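Packing the Drolireo Travel Set: Bags, Cords and the Hard Case
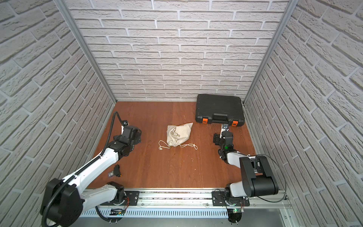 Drolireo Guest Services - Room Equipment Team, Drolville

Section 4. Putting the hair dryer bag and the hard case in order

Welcome to Section 4, which many of our readers tell us is the one they keep open on the counter while they work. If you have come straight from Section 3 you will already have your checklist and your clean cloths, and you can carry on without fetching anything else. If you are starting here, please take a minute to read the notes first, and then make yourself comfortable. There is no hurry with any of this, and a set put away calmly is a pleasure for the next person to open.

The two containers covered in this section are the small cream-colored drawstring bag with the line drawing of a hair dryer on the front, and the black hard-shell case with the two orange latches. The bag holds one dryer and its nozzle. The case holds the small tools and spare fittings listed in Section 6. Please keep them as two separate items on your sheet, even when they are going to the same room.

Before you begin

Choose a flat surface with enough space to lay the bag down and still open the case lid all the way. A wooden floor does very nicely, and so does a wide table. Wipe the surface and let it dry. Unplug the dryer and leave it to cool completely.

CAUTION: Never put a warm dryer into a cloth bag. Hold the back of your hand near the nozzle, and if you feel any warmth at all, have a cup of tea and come back to it.

4.1 Preparing the bag

1. Lay the bag on its back with the dryer drawing facing you. We do it this way every time so that the printed side ends up on top and can be read at a glance from a shelf.

2. Open the neck with two fingers on each side and ease it apart gently. Pulling on the cloth from one side only tends to drag the cord into the channel, and then you will be fishing for it with a safety pin (we have all done it!).

3. Turn the bag inside out over the wastebasket and shake it. Lint likes to gather in the bottom corners, so give those a little pinch as well.

4. Turn it right side out again and smooth the front with your palm.

5. Check the small knots at the ends of the cord. If one has worked loose, tie it again and tug it firmly.

Note: Bags may be washed in cool water and hung to dry. Please don't use bleach on them, and don't iron over the drawing. If the printing has become faint, put the bag in the Hetetti bin and take a fresh one from the supply closet.

4.2 Packing the dryer

1. Take the nozzle off the dryer and wipe both pieces.

2. Fold the power cord back and forth in loose lengths, each a little longer than your hand, and fasten it with the cloth tie. Don't wind it tightly around the handle, however tidy it looks, as this strains the cord where it enters the dryer.

3. Slide the dryer into the bag with the handle toward the bottom.

4. Tuck the nozzle in beside it, then lay the folded power cord on top.

5. Draw the neck closed by pulling the loops on both sides at the same time - slowly, so that the cloth gathers evenly.

6. Tuck the loose loops under the bag. A cord left trailing across a shelf will catch on whatever is next to it, and down comes the lot.

Note: If the bag won't close, take everything out and start again from step 2. Nine times in ten the power cord has been folded too long.

4.3 Checking the hard case

1. Set the case down flat with the lid facing up and the handle toward you. You will find one orange latch on each side of the handle.

2. Release both latches before you lift the lid. Please don't try to open one side early for a peek, because the lid can twist.

3. Compare the contents with the card for your room group. Sets for the Shenoy wing use card 400, and sets for the main house use card 515. The cards look very much alike, so do read the number.

4. Close the lid, press down gently with one hand, and fasten both latches with the other.

5. Run a damp cloth along the molded ridges on the outside, where dust settles, and dry the case well.

CAUTION: Lift the case by its handle only after both latches are fastened. Give each one a light press to be certain.

4.4 Putting the set away

1. Place the case on the lower shelf first, toward the back on the right, with its handle facing out.

2. Place the filled bag in front of it, drawing side up. Nothing should be stacked on the bag.

3. Write the shelf number on your sheet. Bags go on shelves 70 to 100.

4. Sign the sheet and leave it in the tray by the door.

If something is missing

Please don't borrow a piece from another set, tempting as it is when a guest is waiting. Fill in a yellow slip, clip it to the neck of the bag or the handle of the case, and bring the set to the equipment desk. Anong Thongsuk looks after replacements and will be glad to help you, and she is also the person to ask if you would like to be shown the cord folding once or twice until it feels natural.

Section 5 covers the steamers and their water tanks. This section was last revised April 20, 2026.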